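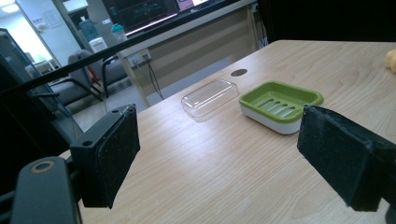 Why did the robot drop the soap dish?

Robots are good at doing the same thing again and again. Picking up a soap dish, say. Easy for you. You don't even think about it. For a robot it's a whole list of little jobs – find the dish, line up, close the fingers, squeeze just enough, lift.

And one day at the Ziveo workshop in Oddale it went wrong. Lots.

The robot there is called Dosto. Two fingers, no thumb. It had 541 goes at picking up soap dishes. It managed 438 of them. The rest? Slipped, tipped over, or never left the table at all. One shot off the edge and landed by Erlinda Dalisay's foot. (She was fine. So was the dish.)

What was the fault?

First guess: Dosto couldn't see properly. See-through plastic is tricky for a camera, becuase you mostly get the shiny edges and the table shows through the middle. Good guess! But the coloured dishes were slipping too. So it had to be something else as well.

Second guess: weak motor. Povilas Lepik tested it. Motor fine.

Then Rowena Saludo looked at the fingers. Really close up, with a torch. The tips were scuffed.
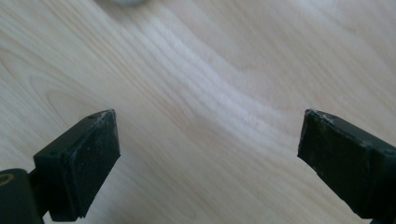

Gripper fingers, open. Look for the pale worn patches at the tips.

Think about old trainers. New ones grip the floor. Old smooth ones – whoops. The pads on a robot's fingers can go the same way. Each grab rubs a tiny bit off. Dust sticks to them too, and dust is slippy.

So why not just squeeze harder?

Lorna Bautista says this is what everybody asks her. Try it with a crisp. Squeeze too hard and it's crumbs. A thin plastic dish can crack or ping out sideways, and that's how you get one flying at your foot. Squeezing harder can make a small fault in to a dangerous one.

What they did

Pressed the big red stop button. Always first, before any hands go near. Then wiped the pads, fitted new ones and tried again, slowly. Now the pads get checked every 100 grabs and changed at 900, even if they look all right.

Try it yourself

Pick up a bar of soap with two fingers. Now wet the soap and have another go. Do it over the sink please!

Words to know

Gripper – a robot's hand.
Pad – the part that touches things.
Fault – when something isn't working as it should.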